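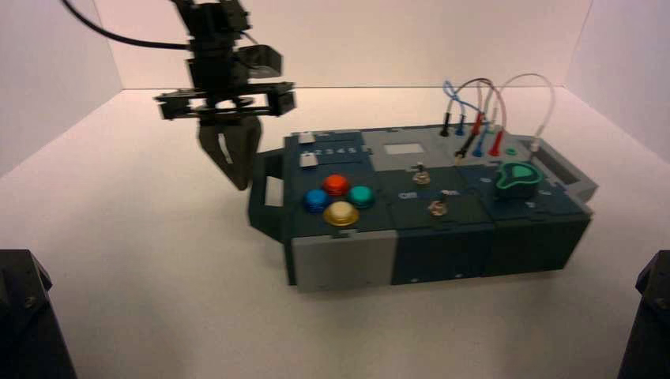 How to Run the Task Board Station at an Open Day

Applies to: station hosts at the Umlow Automation Center
Used with: the Prurkum visitor program

This page sets out how to prepare and present the task board station during a public open day. Hosts should read it in full before their first session. The schedule for the July open day is posted at the Rantala entrance.

Before the doors open

1. Arrive 30 minutes before the first group. The hall lights must be on and the walkway clear.
2. Wipe the floor and walls of the white enclosure with a dry cloth.
3. Set the task board diagonally on the enclosure floor. Check that the carrying handle is free.
4. Press each of the four push buttons by hand: red, blue, green and yellow. A button that sticks must be reported to the Maneck workshop desk before the session starts.
5. Move both toggle switches through their full travel and return them to the starting position shown on the station card.
6. Turn the green-rimmed knob in both directions.
7. Check that the test-lead plugs are fully seated and that no cable lies across the buttons.
8. Close the gripper with nothing between the fingers and inspect the tips.

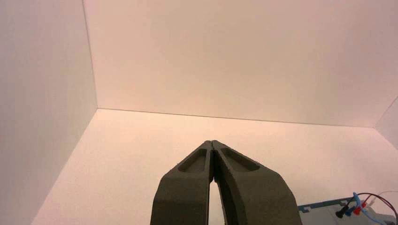

Gripper closed, with the fingertips meeting. The task board leads are at lower right.

If the tips do not line up, do not try to bend or force the fingers. Stop the arm and ask the workshop desk for a replacement pair. Hosts are not permitted to change fingers while visitors are at the station.

Receiving a group

Visitors stand behind the yellow line at all times. Give the safety notice first, then explain what the arm is going to attempt. Use plain terms. Most visitors have never seen a robot press a button or handle a cable, and a short explanation of the board is more useful to them than the technical data of the arm.

Each group sees 3 tasks:

Task 1. Button press. A visitor names a color and the operator starts the matching routine.
Task 2. Toggle switch. The operator runs the routine for one switch only.
Task 3. Knob turn. Ask the group to watch the pointer on the knob.

A missed attempt may be repeated once. Tell visitors that it was missed and continue. Hosts should not reach into the enclosure to finish a task by hand.

Questions about cost, purchasing or employment should be referred to the information counter. The station card carries answers to the technical questions asked most often.

Between groups

Return the arm to its rest position before touching the board. Reset the switches and the knob, and look over the cables again. Enter the result of each task in the station log.

Closing the station

The station closes after the last group or when 200 visitors have been received, whichever comes first. Park the arm, press the stop button and wait for the status light to go out. Leave the board in the enclosure for collection by workshop staff. Hand in the log and the station card at the Rantala entrance.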